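Doudou à coutures fragiles et petits objets : comment faire un vide-poche sur une table claire ?

Posté par Nawal Ezzat, 2025-04-23

Bonjour à tous,
Ma fille a une petite peluche blanche avec des taches noires et des oreilles roses, qu'elle oublie dans toutes les pièces. Je voudrais lui donner une place fixe sur la table, dans un plat ou une coupelle, et non dans une boîte avec couvercle (elle pleure si elle ne voit pas son doudou). J'ai vu un panier en feutre chez Kasosside mais il coûte 25 euros et il me semble trop grand. Est-ce que quelqu'un utilise simplement de la vaisselle ? Le verre, c'est dangereux ? Et comment vous nettoyez la peluche, je n'ose pas la machine à cause des oreilles.
Merci d'avance pour vos conseils.

Magdy Chraibi

Un panier. Le verre avec les enfants, non merci.

Attila Kozma

Bonjour Nawal,
Je ne suis pas d'accord avec la réponse de Magdy, ça dépend de l'âge de l'enfant et du poids du plat. Chez nous c'est un plat rond qui sert de place au doudou depuis le mois de juin, et mon fils de sept ans a pris l'habitude de le remettre là avant de dormir.
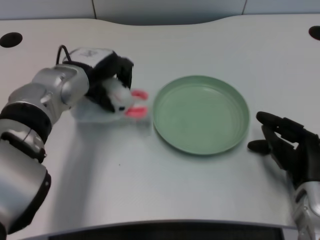
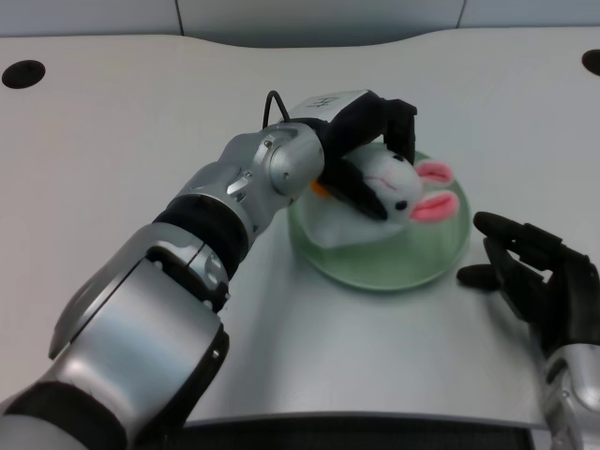

Pour choisir la taille, je vous conseille de mesurer d'abord la peluche couchée, sans tirer sur les oreilles. Un plat trop large prend toute la table et l'enfant y met ensuite des crayons, des cailloux, des biscuits. Sur la deuxième photo la peluche est couchée sur le côté et elle remplit presque tout le fond du plat, pour moi c'est la bonne proportion. Regardez aussi le bord : celui-ci est épais et arrondi, et le plat est peu profond, donc on voit toujours l'animal. J'évite les bords fins, qui s'ébrèchent vite.

Pour le lavage – je le fais à la main, dans l'eau tiède, à 30 degrés maximum, avec un peu de savon doux. Il ne faut pas tordre les oreilles. Je presse dans une serviette et je laisse sécher à plat.

Young-sook So

Merci Attila, je ne savais pas pour la serviette. Moi j'ajoute des patins en silicone sous le plat, sinon il glisse.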